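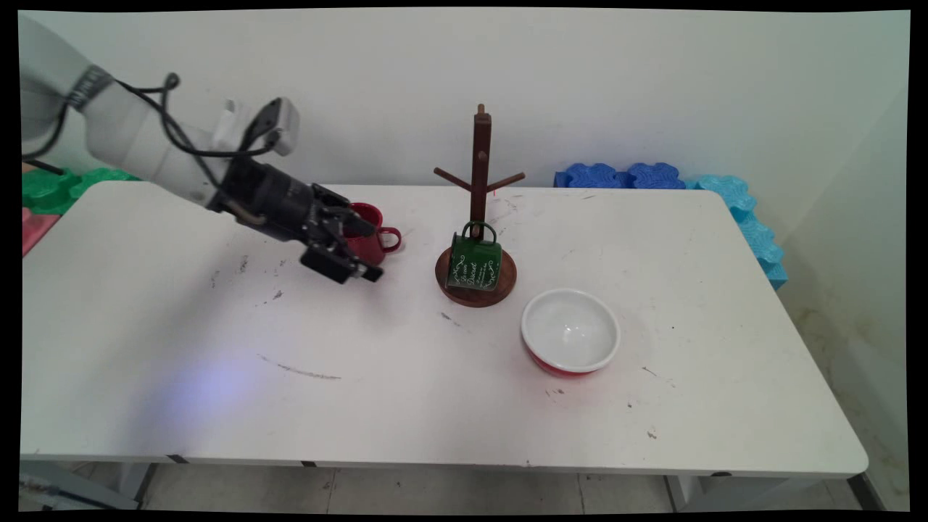 Red enamel mug on the long white table

Siken under-counter drop safe with time delay
Item 3377
In stock at Barnley
Price: $400, keys and floor bolts included

I sold these for years before I ever put one in my own shop, and I wish I'd done it the other way around. We had a break-in at the Barnley store one August (back door, crowbar, the whole bit) and the only thing they got was the float in the register, which was small change and a roll of stamps. The rest was in the Siken under the counter, bolted to the slab. They'd had a go at it, too. There were scratches all down the left side and the door was still shut.

So yes, I'm biased, and I love this thing!

It's a plain gray steel box that sits on the floor under the register. The cashier feeds bills through the slot in the top and from then on they can't get them back out, and neither can anyone standing on the other side of the counter. The tray inside takes 400 bills if they're reasonably flat. Crumpled ones take up more room, so if you run a bar or a car wash, plan on emptying it more often.

The time delay is the part people ask me about most. You punch in your code, the lock waits ten minutes, and then you get a two-minute window to put the code in again and open the door. Miss the window and you start over. It sounds annoying and the first week it is – I stood there like a fool with my deposit bag more than once – but you get used to starting the timer and then going off to sweep or cash out the tip jar.

Please put up the window sticker that comes in the box. I mean it. A robber who reads "clerk cannot open safe" before walking in may well keep walking, and if he does come in, your clerk has something true to point at. I tell everyone who buys one the same thing: give them what's in the drawer, don't argue, don't follow anybody out the door. The money in the register isn't worth a trip to the hospital.

What's in the box
Safe body with door fitted
Two override keys (keep them off the premises, both of them)
Four floor bolts and a template
Battery pack for the keypad
Two window stickers
Manual

Fitting
You'll want a concrete floor and a hammer drill. On a wood floor you need the backing plate, item 2984, sold separately. Driss Radwan does our installs around Barnley and he's quick and tidy, usually in and out before lunch. If you're farther off, any locksmith can do it from the template.

Which model?
The Siken suits a single register. If you've got two or three tills feeding one safe, look at the Bouzid, which is wider and has a slot at each end. For a home office or a church collection the Kidside is smaller and cheaper, but it has no time delay, so I wouldn't put it in a store.

Returns are fine within 30 days if it hasn't been bolted down. Lost your code? Call and ask for Souad Sqalli at the service desk, and have your proof of purchase handy, she won't budge without it.

Page updated 2021-02-01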